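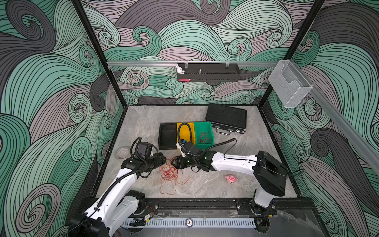 Sorting string by colour - how many demos before it stops being rubbish?

Ngata_bench
Two arms, three bins, tangle of string. 50 demos in, all teleop. Policy goes for the tangle fine, then dithers over which bin. Batch size 13 becuase memory. Do I just keep collecting?

Taner Türkmen
Keep going. 300 minimum for anything floppy. 50 is nothing.

Imley
Disagree - 300 sloppy ones will teach it to be sloppy. I'd bin half and redo them slower. Also shuffle the clutter between takes, move the plushie, tape etc.

Ngata_bench
Clutter does move a bit. Right arm over green, tangle still in front of the bins:
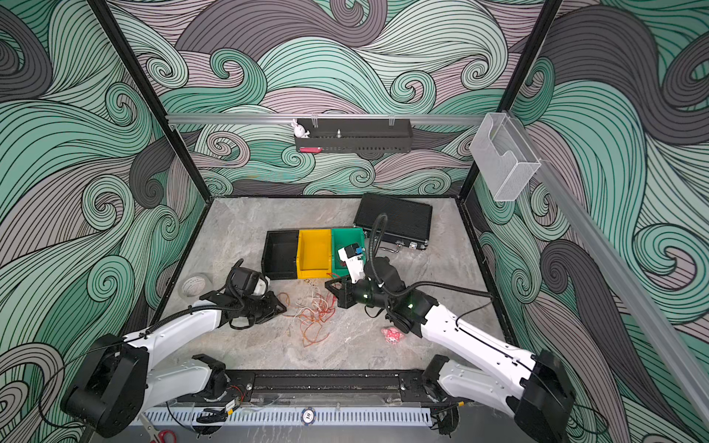 Do you keep the failed grasps?
Keep them if the operator recovers and finishes, mark the rest as fails and leave them out of training.

Nneka Effiong
Same here, but I trim the long pauses. Operator thinking time looks like dithering to the policy!!

Ngata_bench
Hm. That might be my whole problem tbh. Did a few more this March with both grippers at the bins, orange coming out of the yellow one:

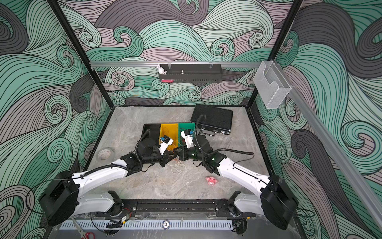 Annick Doucette reckons two-arm takes need their own set, 30 to start with, and definately not mixed in with the single-arm ones.

Taner Türkmen
Nah, mix them. Still say 300.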